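News & Visits > Visit Reports > Prarngate

February – Posted by the Wevau Visits Office

Visit to the Prarngate Training Station

Members of the Wevau study group were received at the Prarngate air training station in February. The visit was arranged at the request of the group's aviation section, which has followed the move of the basic flying course from Skondidon to Prarngate. A party of 23 attended.

The group was met at the main gate at 8:30 a.m. and taken by bus to the headquarters building. Identity papers were checked twice, and telephones were left at the front desk until the afternoon. Station staff then gave a briefing on the history of the site and its present work. Prarngate covers 2,246 acres, much of it grassland kept clear on both sides of the two runways. The older runway is used by students in their first weeks of flying and closes at dusk.

The briefing was followed by a walk through the Taheri hangar, where training aircraft are inspected after every 100 flying hours. Two aircraft had their engine covers removed, and members were able to put questions to the ground crew. Several questions dealt with the supply of spare parts. The station holds its own stock for routine work – larger items are still ordered through Skondidon, and this can add several days to a repair.

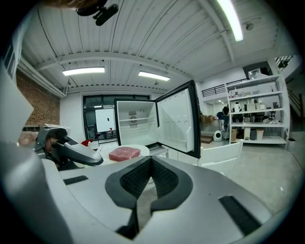 The afternoon began in the simulator building. Students complete a set number of sessions there before their first flight and return for instrument work later in the course. Members observed a practice landing in heavy crosswind from the instructor's desk. The control tower could be visited only in groups of six, and the last group came down shortly before 3:00 p.m.

Housing was discussed at the closing session. The station has 907 beds for students and junior staff, and nearly all are taken when two courses overlap. A new block is planned on the north side, next to the sports field. No opening date was given.

Members who wish to join the return visit to Skondidon should notify the Visits Office in writing. Places are limited by the size of the bus, and names will be taken in the order received.

This site uses cookies to remember your settings. By continuing to browse, you accept their use. Accept | Manage choices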